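How to load a wire dish rack with bowls

Filed under: Kitchen, Washing up

Bowls are the hardest thing to fit in a wire dish rack. Plates have slots and cutlery has a cup, but most racks leave bowls to sort themselves out, so they end up in a stack that holds water and slides about whenever you add a mug. This page covers a plain wire rack on a drip tray, the sort sold in most homewares shops. It should work for any rack that size, including the Fedley and the older Indmont with the square corners.

What you need

A wire rack with a raised rail
A drip tray that fits under it
A tea towel
A clear bit of bench on at least one side of the rack

Before you start

Empty the tray. If it has a chalky film on the bottom, pour in 100 mL of white vinegar, top it up with warm water and leave it while you wash. Rinse it well before the rack goes back on.

Check that the rack sits flat. Wire racks get bent in cupboards, and one that rocks will shift every time you put something in it. You can usually press a foot back into line by hand. If the coating has split and the wire is rusting, replace the rack, as the rust will mark pale glazes and it doesn't come off easily.

Turn the rack whichever way suits your reach. It doesn't have to be square to the wall. On a deep bench, a diagonal rack can be easier to get at from the sink.

Step 1. Sort by shape

Rinse everything and put the bowls beside the sink in two groups. Deep, round bowls with a narrow foot go in one. Wide or shallow bowls go in the other. Square bowls belong with the wide ones, whatever their depth, because they don't roll.

Step 2. Corners first

Put the deep bowls in the corners, upside down, with the foot ring up. The rails hold them on two sides and they won't move once they're in. Set each one down so the rim crosses the base wires. A rim lying along a single wire will tip.

Many bowls have a hollow inside the foot ring, and it collects water when the bowl is upside down. Wipe it with a corner of the tea towel as you go.

Step 3. Lean the wide bowls

Stand the wide bowls on their sides against the rail or a divider. They want a good lean, enough that water runs out of the bowl and off the lower edge of the rim. Too upright and they fall forward. Too flat and you have a puddle.

If your rack has small wavy dividers in the middle, don't force a thick rim into them. They're made for plates and saucers. A bowl can rest against the outside of them quite happily.

Patterned bowls should have a little room. Painted rims chip where they knock together — usually when someone pulls one out from the middle of the load.

Step 4. Leave a gap

Keep a finger's width between bowls. Two bowls that touch will hold a line of water where they meet, and that's the spot still wet the next morning. A bowl that holds more than 400 mL takes up nearly as much of the rack as a dinner plate, so count it as one when you plan the load.

Step 5. Stop before it's full

If a bowl won't go in without resting on another, leave it out. Dry it with the tea towel and stand it upright on the bench until you're ready to put the lot away. Heavy stoneware is a good choice for hand drying, as it's slow to drain and hard on a light rack.

Step 6. Unload from the outside

Take out the leaning bowls first, then the upside-down ones. Going the other way, the leaning ones lose their support and roll. Check each foot ring with your thumb before you stack it in the cupboard. A damp foot will stick to the bowl underneath, and it can leave a grey ring on unglazed bases.

Lift the rack off, tip the tray into the sink and wipe it dry. Once a week, wash the rack itself in hot soapy water with an old toothbrush for the joins.

A note on colour

A black or dark grey tray hides tea stains but shows every water mark. Pale trays are the reverse. The Blöndal rack comes with either, and the dark one needs wiping more often — daily if your water is hard. 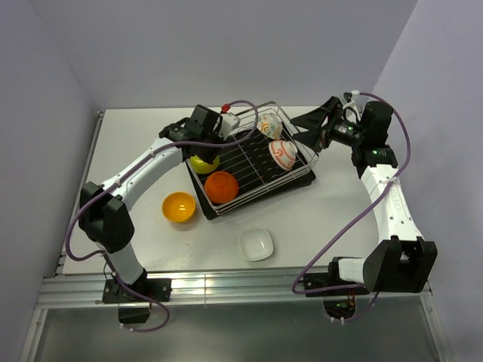 Edotov: I do the corners the same way but I put the tea towel folded in the tray under the rack. It soaks up the drips and you just hang it out afterwards. Does mean you need a second one for drying.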